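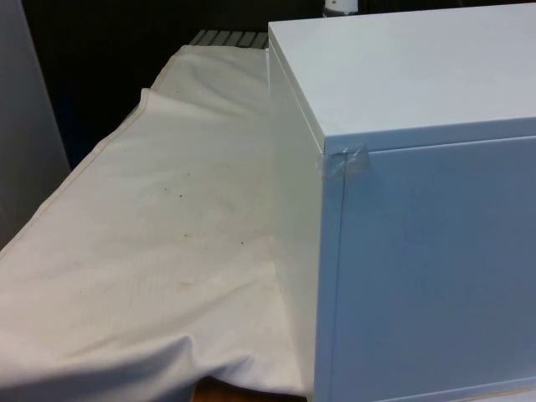
The corner under discussion, with tape.

Skalterville Swap & Mend list
From: Carolina Bragança
Date: Tuesday, May 31, 2022
Subject: Re: Tape on the drawers, and does anyone want the drawers

Nga Cù wrote:
> Is the chest still going? I have a spot for it next to the
> sewing table, provided it's no more than 17 inches deep. Two
> questions. You said in your post that the corner was "secured."
> Secured how? And do all four drawers open, or is it like the
> Caldeira desk you passed on to me, where one of them was a
> matter of faith?
>
> Also I don't want to paint anything. I painted a bookcase last
> July and I'm still finding it on things.
>
> Nga

Nga,

Still going. Two people have asked for the measurements and then gone quiet, which on this list is practically a handshake, but you asked a real question so you move to the front.

Secured with tape. Clear tape, one small piece, over the top left corner where the lid panel comes down to the front and the side. I put it on when I moved the chest in from the hall and it has a few wrinkles in it, for which I blame the tape. The top panel sits on the rest with a bit of a lip and I was tired of catching my sleeve on it. A dab of wood glue and a clamp overnight would be the grown-up repair. I own the glue. I also owned a clamp, until I lent it to someone on this list, and I'm not going to name that person when they could simply bring it back.

If you peel the tape, warm it with a hair dryer first and pull it back low and slow. I used the strong kind from Jilach Hardware and it will take the finish with it if you're rude to it.

As for depth, I get 13 inches, measured with the handles on. You'll be fine next to the sewing table.

Drawers: all four open. The second one wants to be lifted slightly on the way out, and the bottom one will come all the way out and land on your foot if you're enthusiastic. Rub a candle stub along the runners and they both behave for a month or so. It's a Stovano, one of the flat-pack ones, and I've lost the instructions, so please don't take it apart to see how it works.

You won't need to paint it. The color is a sort of pale gray-blue, or so it looks on my table. My sister calls it dishwater. The side panels are plain, and the handles are those thin curved metal bars, one to a drawer.
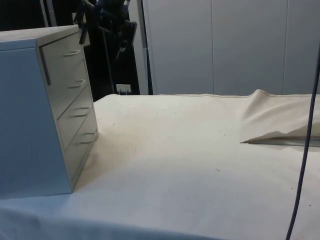 The whole chest from the side, drawers to the right. The cloth stays with me.

Pickup is from my place, any evening after six. One person can carry it if the drawers come out first and go in a separate bag. Please don't carry it by the top, for reasons covered in paragraph two.

No money. I would take jam, or those jar lids you were giving away in the spring if there are any left out of the 200.

I'll hold it for you until the weekend and then it goes back to the handshake people.

Carolina

P.S. to the list: the clamp is red and has my initials on it.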